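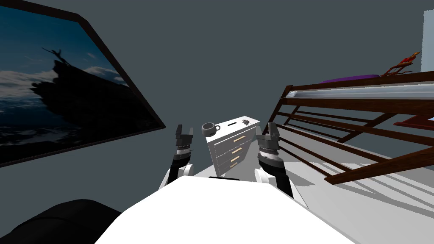
A view of the room, with the framed clifftop picture at left.

Storkater plans 2 MW less than it could build

Melur Sembiring has spent most of the past year on a question of voltage. She is the grid connection engineer for the Storkater wind project, a 510-megawatt proposal on grazing country north of Biwott, and her work concerns what happens in the fraction of a second after a fault on the transmission line.

"People ask me about the turbines," she said. "The turbines were chosen a long time ago. What we are still arguing over is how the plant behaves at the connection point when the line voltage drops."

The connection agreement is the last large document the project needs before financing. Storkater's owner, Maritz, submitted its first set of models in October. They were returned with comments on reactive power, on the settings of the park controller and on the short-circuit strength assumed at the Biwott substation. A second set went in during autumn and is still under review.

Sembiring described the site as electrically weak. The existing line was built to serve a string of small towns and one quarry, and it runs a long way from the nearest large synchronous generator. On a line like that, voltage moves a good deal for a small change in current. Wind turbine converters measure that voltage to decide what to do next, and a group of them responding together can move it further.

"You can get an oscillation," she said. "One plant injects current, the voltage rises, the next plant sees the rise and backs off, the voltage falls. If the controls are tuned badly, it doesn't damp out."

The usual remedy is a synchronous condenser, a large spinning machine that burns no fuel and produces no net energy but supplies fault current and inertia. Storkater has included one in its design. Whether it needs a second is the main open point in the review, and the answer affects the budget, the footprint of the substation and the delivery schedule. Lead times for the machines are long and the project has a reservation on only one.

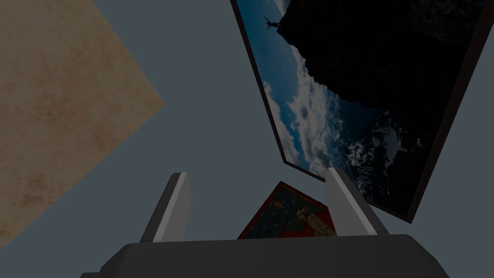 The case for one machine

Sembiring's position is that a single condenser is enough if the turbine converters are set to a grid-forming mode. In the more common grid-following mode, a converter locks on to the voltage it finds and injects current to match. In grid-forming mode it holds a voltage of its own and lets the current vary, behaviour closer to that of a conventional generator.

"We ran both," she said. "With following control and one condenser, there are a couple of outage conditions where I would not be comfortable. With forming control on part of the fleet, those conditions settle."

She was careful about the limits of the result. The studies use the manufacturer's encrypted model, and the project team can change the settings but cannot read the code. Faults close to the substation were simulated at several depths and durations. Faults on the far side of the Canico line, where another wind plant is under construction, depend on a model that belongs to someone else and has been revised twice.

Mohandas Shenoy, who manages commercial matters for Maritz, sat in for the second half of the interview. He said the company would fund a second condenser if it were made a condition, but that it would have to take the cost from somewhere.

"There is no spare line in the budget with that written on it," Shenoy said. "We would look at the road works first, then the size of the maintenance building. I would not touch the blade inspection contract."

The plant's export limit has also been trimmed. Collector losses and a thermal limit on one of the transformers mean the agreement will be written for 2 MW below nameplate. Shenoy said the difference had no real effect on revenue, as the hours in which every turbine runs at full output are few.

Curtailment

A larger commercial question is how often the plant will be told to reduce its output for reasons that have nothing to do with its own equipment. The line north of Biwott carries power in both directions depending on the season. In spring, with mild weather and low demand, it is already close to its limit on windy afternoons.

Shenoy would not give a forecast figure. He said the lenders' consultant and the company's consultant had arrived at different ones, and that the gap came mainly from their assumptions about when the line will be upgraded. One assumed it would be done before Storkater's last turbines are commissioned. The other left it out altogether.

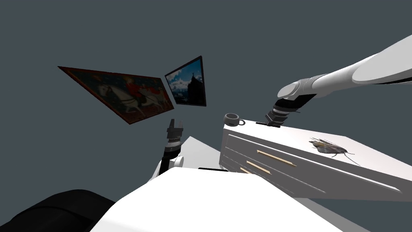 Control modelling takes up most of Sembiring's week, and she said the part that is hardest to explain to a board is how much of it consists of checking one model against another. The same plant exists in a simpler form for system-wide studies and in a detailed form for fast transients, and the two have to agree within a set tolerance. She compared the second to the rendered room shown before this paragraph, where the wall is a flat dark grey but the gripper still casts a small shadow on the top of the white dresser. "Somebody decided the shadow was worth computing and the wall wasn't," she said. "I do the same with a cable. Some of them I model in sections and some are a single impedance." The choice is recorded in the model report, with the reason and the name of the engineer who made it.

Commissioning will be done in stages, with a hold at each level of output until recorded measurements have been compared with the simulation. Sembiring expects 4 hold points. At each one the plant will be given small step changes in voltage and power setpoints, and the response will be overlaid on the model's prediction. If the two diverge beyond the tolerance, the plant stays at that level until the model or the settings are corrected.

"The recorders need to be in and working before the first turbine is energized," she said. "I have been on a job where they weren't, and we repeated a month of tests."

The recorders at Storkater will sample at the connection point, at the condenser terminals and on each of the main collector feeders. Records from real disturbances will be kept for the life of the agreement. Sembiring said these are worth more than the staged tests, which are small by design and do not come near the conditions the plant was studied for.

Shenoy said the company expects comments on the second set of models within the quarter. Civil works tenders have been drafted but will not be issued until the number of condensers is settled, as the substation pad has to be sized for them. The crane hardstands and internal roads do not depend on the answer and could be tendered separately, although he would prefer to let the work as one package.

Sembiring is now rerunning the outage cases with the latest version of the Canico model. Each takes most of a night on the office machines, and she starts them before she leaves.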